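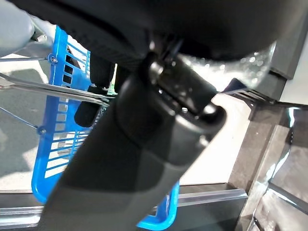

4. Descaling the Nimero water heater

Descale the heater every March, or sooner if the DESCALE light stays on after a restart. In hard-water areas the interval may be shorter. Use Dedia descaling liquid or plain citric acid solution.

CAUTION: Turn off power at the breaker before opening the service panel. Let the tank cool for 30 minutes.

4.1 Draining the tank

1. Close the cold water inlet valve.
2. Connect a hose to the drain port and run it to a floor drain.
3. Open the relief valve, then the drain port.
4. When the flow stops, close the drain port and remove the hose.

NOTE: Sediment can block the port. If flow stops early, open the inlet valve for five seconds and close it again.
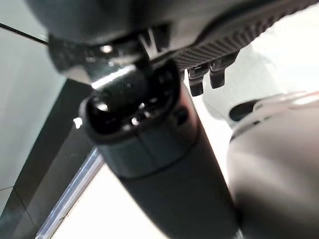 Can vinegar be used in place of the descaling liquid?
White vinegar may be used on tanks without the Isex coating — check the rating plate inside the panel.

4.2 Filling and rinsing

5. Pour 300 ml of descaling liquid into the service opening.
6. Close the relief valve and fill the tank to the lower mark.
7. Leave the solution in place for one hour. Do not restore power during this time.
8. Drain as in 4.1 and rinse twice with clean water.
9. Refill the tank fully before switching on the breaker.

CAUTION: Heating elements fail within seconds if powered dry.

Hold RESET until the light goes out. The counter then restarts at 3,000 liters.

Revised August 6, 2021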